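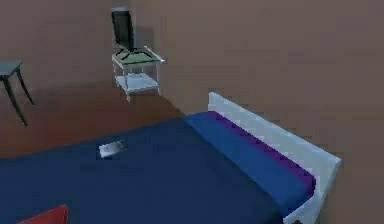
Hazem Zerouali filed the zoning story at ten to six and then sat on the radiator with his coat on. The Trarnen Courier had 4,000 subscribers and one working radiator.

"You spelled Figueroa two ways," Abdelkrim Ouazzani said from the copy desk.

"Which one is right?"

"The second."

Ouazzani fixed it. He had been fixing things there for 24 years, through three owners. The latest was Lotell, which had bought the paper in February and had not yet sent anyone to see it.

The phone rang. Hazem picked it up and listened, and wrote a number on the back of his hand.

"Lotell," he said when he hung up. "They want page 2 for an ad. The whole page."

"Page 2 is the obituaries."

"I told her that. She asked if they could run next week."

Ouazzani took off his glasses and looked at the page on his screen. There were five names on it. He had gone to school with one of them.

"What time do we go to press?"

"You have 30 minutes."

He pulled the zoning story off the front, cut it to four paragraphs, and began moving the dead up to page one. Hazem watched his byline go and didn't say anything. Then he took off his coat and started reading the names aloud so they could check the spelling.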